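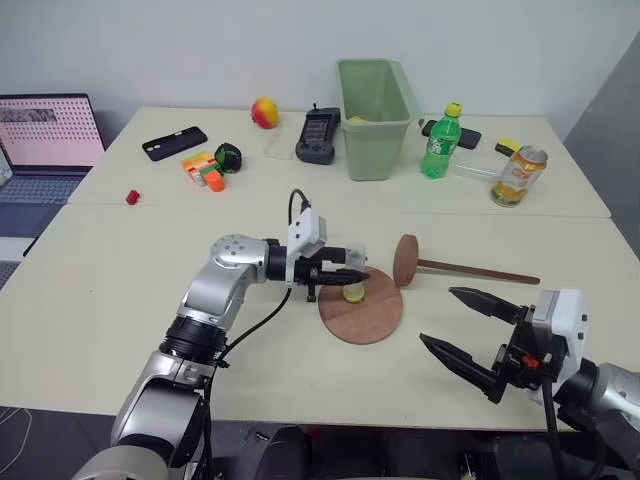 Two-arm tabletop station during a recording, with the left gripper at an upturned bottle over a round wooden board.

Demonstration gathering (robotics)

Demonstration gathering is the work of recording a robot while it carries out everyday jobs, so that a learning system can later study the recordings and pick up the same skills. It is also called demo collection or, among people who do it all day, simply "collecting." One complete recording of one attempt is known as an episode. A set of episodes of the same job makes up a task set, and many task sets together form a training collection.

The idea is wonderfully direct. Writing out rules for how to stand a bottle on a board is hard, and the rules tend to break when the bottle changes. Showing the job many times, in many slightly different ways, gives the learner something much richer to work from.

Methods

In the most common method, a person steers the robot from a short distance. The operator may hold a pair of small leader arms whose joints are copied by the larger arms, or may use hand controllers. Every joint position is stored along with the video, usually many times a second. A second method, hand guiding, has the operator grasp the arm itself and move it through the job. Hand guiding is quick to learn, but the operator's own hands often end up in the video, and this can confuse the learner.

Two-arm stations have become popular for household jobs. One arm can steady an object while the other works on it, and a great many kitchen and desk tasks need exactly that. Cameras are often fixed to the wrists, where they get a close look at whatever the fingers are approaching, and another view is taken from higher up to cover the whole table.

Objects and layout

Good table layouts are a small craft of their own! Some of the objects belong to the job and others are there as clutter, known as distractors. Phones, drink cans, fruit, toy-like blocks and storage bins are all useful for this. A learner that has only seen a bare table may fail when a soda bottle appears at the back of it.

Clear plastic deserves a special mention. Its edges are faint on camera and the tabletop shows through it, so a learner needs plenty of episodes with see-through bottles and trays in different spots. Caps in a strong color help the people reviewing the video to tell which way up a bottle is.

Between episodes the layout is changed by hand. The Oter protocol, a set of working rules written by Samina Usmani, asks for a new arrangement after every 12 episodes and a change of distractors after every 59. Usmani also argues that small changes matter most – a board turned slightly, a handle pointing the other way – as large ones are easier for operators to remember and so get made anyway.

Review and labeling

Each episode is watched afterward and given a short written label, such as "place bottle on board." Reviewers trim long pauses and mark failed attempts. Failures are often kept. An attempt in which the gripper misses, backs off and tries again teaches recovery, and early collections had far too little of it.

The Clulesis collection, first released in October with 11 task sets, keeps its failed episodes in a separate group. Sundaram, which covers nine kitchen tasks, mixes them in and flags the moment at which the attempt goes wrong. Both approaches have keen supporters.

Limits

Gathering is slow, and operators tire. Styles also differ from person to person, and a learner trained on only one operator may copy that person's habits, good and bad. The Ekine format stores an anonymous operator number with each episode so that the mix can be checked.

See also: Leader arm; Distractor object; Wrist camera; Episode trimming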